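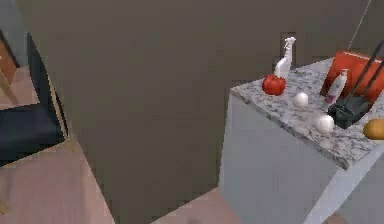 Do you need a different cleaner for every surface?

Reading time: 2 minutes

The cleaning aisle at the Nultby superstore has grown again. I went in on Tuesday for washing-up liquid and came out having read the backs of more bottles than I care to admit. There is now a spray for hobs and a spray for the outside of the oven, which I had always thought of as part of the kitchen and covered by the kitchen one.

Norklow, whose leaflet came through most doors in Celasthorpe this month, would like us to believe that a worktop, a sink and a fridge shelf each need their own product. The leaflet says its range is "trusted in 2,393 homes". Trusted to do what, it doesn't say. I wrote and asked how they arrived at the figure and got a voucher back.

My doubts are mostly about the small print. Turn over the kitchen spray and the bathroom spray from the same maker and compare the ingredients. On the two I looked at, the first four were the same and in the same order. The scent was different and so was the colour of the label. The bathroom one cost more.

Some differences are real, I'll grant. Limescale needs an acid, and an acid is the wrong thing to put on marble or limestone. Bleach has its uses, but should never be mixed with anything else in the cupboard. A greasy hob wants something stronger than a dusty shelf does. That still leaves a great many bottles with no good excuse.

Then there is "kills germs". Most of these sprays have to sit wet on the surface for several minutes before they do what the front promises. Read the back and you'll find it. I don't know anyone who sprays a worktop and then goes off to wait. We squirt and wipe, and at that speed a cloth with hot water and washing-up liquid has done most of the job already.

Mimoza Stojanovska, who ran the household budgeting sessions at the library in October, asked people to bring in whatever was under the sink. One couple had 28 products between them. She reckons a careful household could save over £200 a year by buying less of it. I think that's on the high side, unless you were buying the wipes as well, but I can't fault the direction.

I'm now down to washing-up liquid, a descaler and one plain spray. The house looks the same as it did before.

Bastian Thiele

Comments

Shahla Rashti: The voucher made me laugh. I got one too and I only asked where the refills were sold.

Rory Paterson: You've left out soda crystals. 7 years on the same routine here and the drains are fine.

Kastriot Bošković: Still not giving up my oven spray.

Contact the newsletter team | Copyright Celasthorpe Newsletter | Back to top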